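Writing the rules down before the robot moves

July 11, 2025
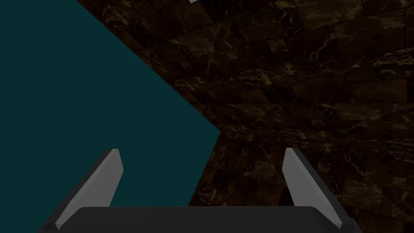

I've been meaning to write up our house rules for simulation runs since December, when Leena Leinonen joined us at Trarkis and asked where she could read them. Er, nowhere! They lived in my head and on a sticky note. So I finally sat down and did it, and the first rule is that every run begins with the fingers open and nothing between them, even if you're sure the last run ended that way. Rule two is about getting close. When the big teal thing fills most of the left side of your wrist view like that, you stop and check the clearance in the other view before you go any further, because one plain flat colour with no pattern on it gives your eye very little to judge distance by. The veined brown tiles are much kinder.

Leena wanted a rule about floors too, and she was right (she usually is, it's quite annoying). Our Clestbridge set had 100 runs on the same floor, and I'd never thought to write down which one. Now the floor, the lighting and the start pose all go in the log, before you press go — not after lunch from memory.

The one we still argue over is how many failed tries you're allowed before resetting. I say 3, she says 2. For now it's 3, with a note in the log each time.

The whole thing fits on one page and it's pinned up by the kettle. Kurian gets the same page next, once I've fixed my spelling of "gripper".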